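Refinishing old pine floors — sand or leave alone?

Old House Talk > Floors and Stairs

ngan-ling_c
20 Aug 2019
We bought a house built in 1885 and pulled the carpet out of the front room and the hall. Under it is pine, wide boards, with old varnish in the middle and dark brown paint for a border along the walls. The first contractor wants to drum sand the whole thing and put down three coats of oil-based poly. My father-in-law says sanding will ruin it. The boards have gaps I can fit a nickel into. What would you do?

acairns
Leave the drum sander at the rental shop. Pine is soft and those machines dig a trench the second you stop moving. I did our upstairs with one and you can still see the stop marks when the sun is low. If the varnish is mostly sound, clean it, scuff it by hand and recoat.

Nelida A.
I disagree with acairns. A drum sander in the hands of somebody who does floors for a living is fine. I've had two rooms done that way and there isn't a mark on them. The trouble is homeowners starting at 30 grit. The question is how much wood you have left above the tongues. Pull a floor register and look at the edge of a board.

ngan-ling_c
Pulled the register. There is a good quarter inch above the tongue, so it may never have been sanded. The border paint worries me more, it must be old.

Chantelle_M
Test it for lead before anybody sands anything. Ours came back positive and the border had to be stripped with a chemical stripper and scraped wet. That took up most of February.

acairns
Agree on the lead test. Should have said it first.

lamho
For color, look at more than the sample chips. Pine goes orange under oil-based poly and it keeps going. Ours was a pale honey when we moved back in and is much redder now. If you want that reddish brown you may as well stain for it and know what you're getting. Wood surfaces in both of these.

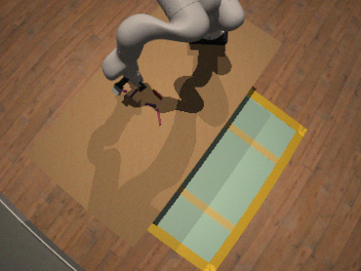
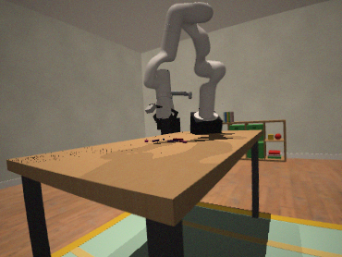
ngan-ling_c
Should I fill the gaps between the boards before I finish the floor?

Nelida A.
Leave them open unless you feel a draft. The boards swell in summer and shrink in winter, and filler gets squeezed out or cracks loose within a year or two.

acairns
Rope works if there is a draft. Natural fiber, stained first, pushed in with a putty knife. It moves with the boards and you can pull it out again.

Chantelle_M
We used slivers of old pine glued to one side only. It looks better than rope but it took forever — I would only do it in a small room.

ngan-ling_c
Thanks everybody. Lead test kit is ordered. If the border comes back clean I'll get a second quote and ask what grit they start at.

lamho
Ask who is running the machine, too. Our quote came from the owner and a different crew did the work.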